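Hand-held gripper work at Grundard

Grundard is a contract handling firm that moved part of its packing staff to hand-held grippers in June, under a program named Goso. Workers pick up small household goods with the tool at a cloth-covered table. The recordings are meant to train a sorting arm sold by Zater.
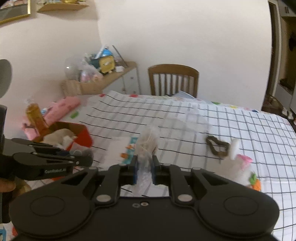
Management described the change as lighter work. Staff accounts are less cheerful. Solène Lecomte, a packer, said her wrists were sorer than before and that the target of 300 picks a shift left little time to recover. The firm has published no injury figures.

Soft and see-through items, such as bagged goods and tea bags, are the usual practice objects.

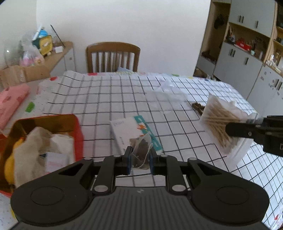 A tea bag held between the fingertips of a hand-held gripper.

Grundard claims that no jobs will be lost. Oi-ling Kao, a labour researcher, has questioned this, noting that the promise covers only three of its sites and that 172 of 699 positions are casual. Retraining was offered, but its content has not been made public.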